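Subject: Re: [bench-practice] scene reset rules, draft 3 - comments by Friday please
Date: Tue 24 October
To: bench-practice list

Quick one between meetings, sorry for the state of it. Replies inline, trimmed the rest.

> Section 2. The cloth. Can we agree whether creases count as part of the
> scene? At Tambunan we iron ours. At Medham I gather you don't. If the
> rule says "same surface" then one of us is breaking it.

Neither of you is breaking it. "Same surface" was meant to be same cloth, same way round, clipped at the same corners. Didn't say ironed, didn't say not ironed. My view - leave the creases alone, but don't change them half way through a block. If you iron, iron before run 1 and then hands off. If the cloth gets dragged and a fold moves, log it and start a new block. I'll put that in as 2.4 unless somone shouts.

Specks and stains likewise. Don't brush off between runs, don't swap for a clean cloth because a visitor is coming. Either you clean before the block or you leave it till after.

> Section 3. I think the start pose is too loose. "Object within reach and
> clear of the container" lets people put the thing practically on the rim.

Agreed, it's too loose. Wording I'd like instead:

3.1 Object and container both fully on the cloth.
3.2 Clear cloth between the two, at least one object width.
3.3 Object may lie at any angle. Write the angle down as a clock hand, nearest hour will do.
3.4 Container same way round for the whole block. If it has a feature (handle, spout, inner cup) note which way the feature faces.

3.4 is the one people skip. A round bowl looks the same any way you turn it until it doesn't - our blue one has a small cup moulded on the inside wall, and a box dropped on that side could end up propped on the cup instead of down on the floor of the bowl. Is that a success? Two of us scored it differently in May and we lost an afternoon to it. 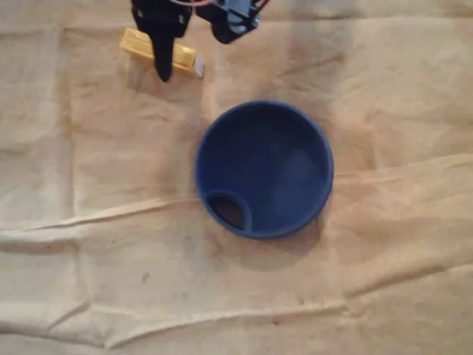
So for scoring I want it written down before the block, not argued after. Suggest: resting anywhere inside the rim with the gripper let go and withdrawn = success. Propped on the cup, still success, but tick the box for it. Hanging over the rim = fail. Dropped in and bounced out = fail, even if it was lovely up to then.

> Section 4. Who decides when a run has started? Onico count from first
> motion of the arm. We count from the prompt.

From the prompt. If the arm sits there thinking for ages that is part of the run. I know Onico's logs only timestamp motion, so they can add a note of the lag by hand for now, it's not the end of the world. But we can't have a time limit in the rule and two different zeros. Skultomport numbers are all from the prompt already so no change for them.

> Also 4, contact. If the finger is over the object in the overhead view,
> do we call that contact? From above you really can't tell.

No you can't, and please don't. Overhead view on its own is not evidence of contact. Finger covering part of the box only says the finger is between the box and the camera. Use the side view, or the force log, or if you have neither put "unknown" - there is a column for it! Saw a sheet last week with 39 contacts marked and only one camera on the bench. No.

Same with shadows before anybody brings it up again. Handy when you're stood there, not something to score from.

> Section 5. Do we need a before picture for every run? That is 300
> pictures for a full set and my storage is not infinite.

Every run, yes. Sorry. It can be small. Needs to show the whole of the working area, arm parked out of view, objects down, hands out. Roughly what's under here is plenty - I don't need to read the print on a packet, I need to know where the packet was and which way it pointed.
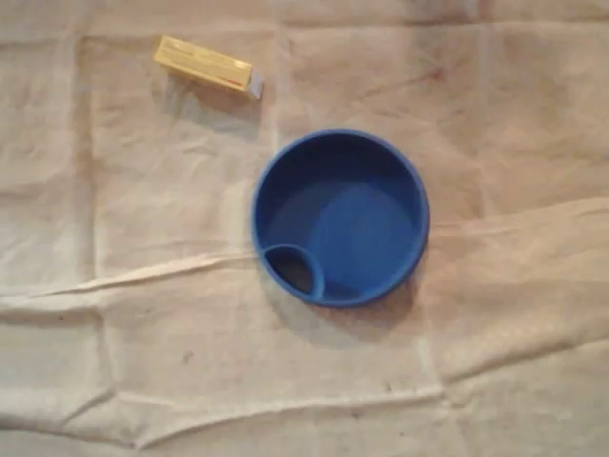
Arm out of view, box and bowl both on the cloth, inner cup of the bowl facing lower left.

If storage really is a problem keep the lot for 100 runs, and after that you can thin to one frame per run once the block has been signed off. Not before sign off. Thinning early is how we lost the first Medham set.

> Section 6. Lighting. "Even lighting" is a bit hopeful for those of us
> with windows.

Fair. Changing it to "unchanged lighting". Uneven is fine if it stays uneven in the same way. Blinds down, or note the time at the start and end of the block. No desk lamps brought in part way. If your pictures come out dim and a bit grainy that's alright too, just leave the exposure alone so they're all dim together.

> Last thing, the stop rule. Draft says operator "should" stop the arm if
> the cloth is caught. Should or must?

Must. Was must in draft 1, no idea how it went soft. Cloth caught in the fingers, stop, run void, new block if the folds have shifted. And nobody reaches in to free it while the arm is live. I'd like that as its own line, 7.1, not tucked in the notes at the back.

Still open, need views from all sites:

- Void runs, do they get re-run at the end or straight away? I lean straight away
- max time per run
- whether an empty container has to be checked by hand before each go or if the before picture covers it. I think picture covers it

Will send draft 4 round once I've had replies. If you only read one bit read 3.4.

--
bench-practice mailing list
To leave the list, reply with "unsubscribe" in the subject line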